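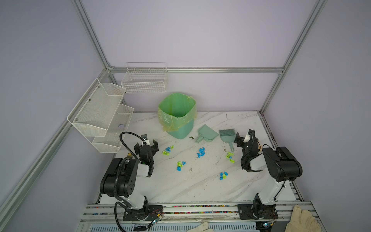
Rozália Nyitrai told me over the weekend that I'm mad to repot in the garage at all, and that every one of her figs gets done inside, on a bench, with the door shut. So now I'm wondering!

Home & Garden > Indoor Plants > Potting and Soil
Print this page | E-mail this page

Repotting indoors without wrecking the house?

Posted by Viktória Dudás, Mar 5, 2021

I have got completely hooked on houseplants (pothos, two monsteras, a calathea that hates me, and a hoya I adore) and they all want bigger pots at once. We've just moved to a unit in Drurero with no yard and a balcony so windy that the last bag of mix ended up on the neighbour's washing. Rozália's figs look fantastic, so I'm keen to try it her way, but I've only ever done it over concrete with a hose handy.

What do you put underneath? Do you wet the mix first? And do I have to do the roots any differently if I can't blast the old soil off? I'm using the Puvness chunky mix, the one with bark and perlite in it, and the perlite is what scares me. It gets everywhere. Any tips at all would be gorgeous, thank you!

Giuliana Muñoz

Oh, you're going to love it. I've repotted indoors for years, right through winter, and I honestly look forward to it, cup of tea and the radio on and all. Lots in here so bear with me.

Damp your mix first. This is the big one. Tip what you need into a tub, add water a splash at a time and turn it over until it holds together when you squeeze it, then falls apart when you poke it. Perlite dust is horrible to breathe and once it's damp it stays put. Open a window anyway.

Pick a surface you can wipe. Timber with grooves is a pain, and so is anything with a cloth on it. My favourite spot is the kitchen bench, and a smooth top with a wall behind it stops bits going over the back.

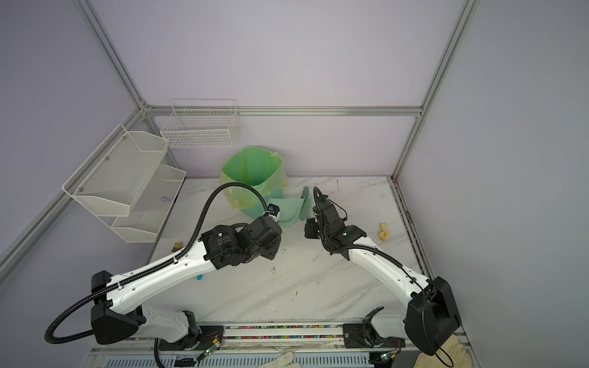
Marble-patterned top, plain walls behind.

For the roots, skip the blasting. Squeeze the sides of the old pot, tip the plant sideways and let it slide into your hand. Loosen the bottom third with your fingers, and leave the rest alone if it looks healthy. Anything brown and mushy gets snipped. Monsteras don't mind being handled, but calatheas sulk for weeks, so I only go up one size and keep as much of the old root ball as I can. Hoyas like being snug! If yours isn't pushing roots out of the holes, I'd leave it where it is for another year.

Filling the gap round the sides is where most of the spilling happens. Go in with a scoop, a little at a time, and tap the pot down between goes. A scoop with raised sides is much better than a spoon.

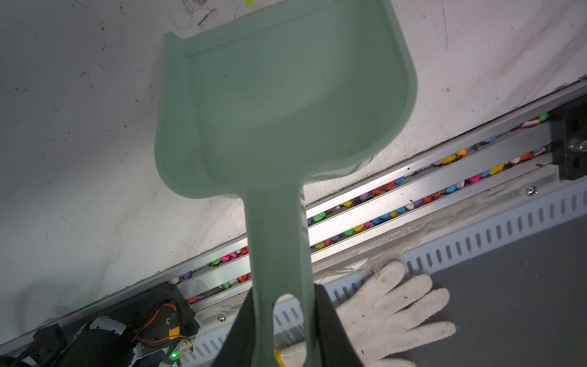 Scoop in see-through pale green plastic, hole in the handle.

Don't press the mix down hard. Tap, top up, tap again, then water it in the shower and let it drain there overnight. And put an old coffee filter over the drainage holes before you start, so you aren't trailing mud down the hallway.

The plant swap page I'm on has 1,041 members and we argue about gravel in the bottom of pots every single March. I say no gravel. You'll hear otherwise.

Ulla Ljungberg

newspaper. works fine. roll it up and bin it after

Erzsébet Magyar

Agree with Giuliana on nearly everything, especially the damp mix, but I'd add a tray. A boot tray or a big baking dish you've retired, anything with a lip.
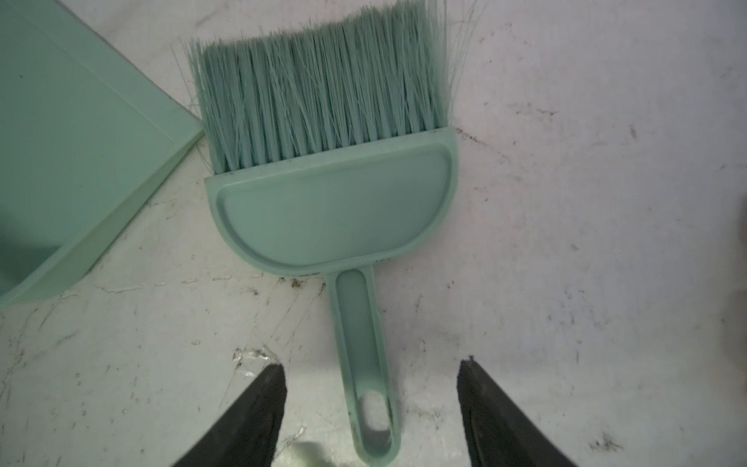 Perlite is much easier to deal with if you leave the spills alone until they've dried. Wet bits smear and stick, dry ones roll. I have my lunch, come back and do the lot in one go, big chunks of bark by hand and then the crumbs. Vacuums are fine for the floor, but on the bench I much prefer a little hand brush, and a dense block of bristles like the one on that mint-green brush is the sort I'd look for, even with a few strands straying out at the side. Wash it afterwards and stand it somewhere airy, and keep it for plants only.

One more for the calathea: use rainwater or filtered water if you can get it, and keep it out of direct sun for a fortnight after the move. Mine threw a new leaf nine days later and I rang my sister about it. Please post photos when yours are done, I want to see that hoya!

We use cookies to remember your settings and to see which topics people are reading. By continuing to use this site you agree to our cookie policy.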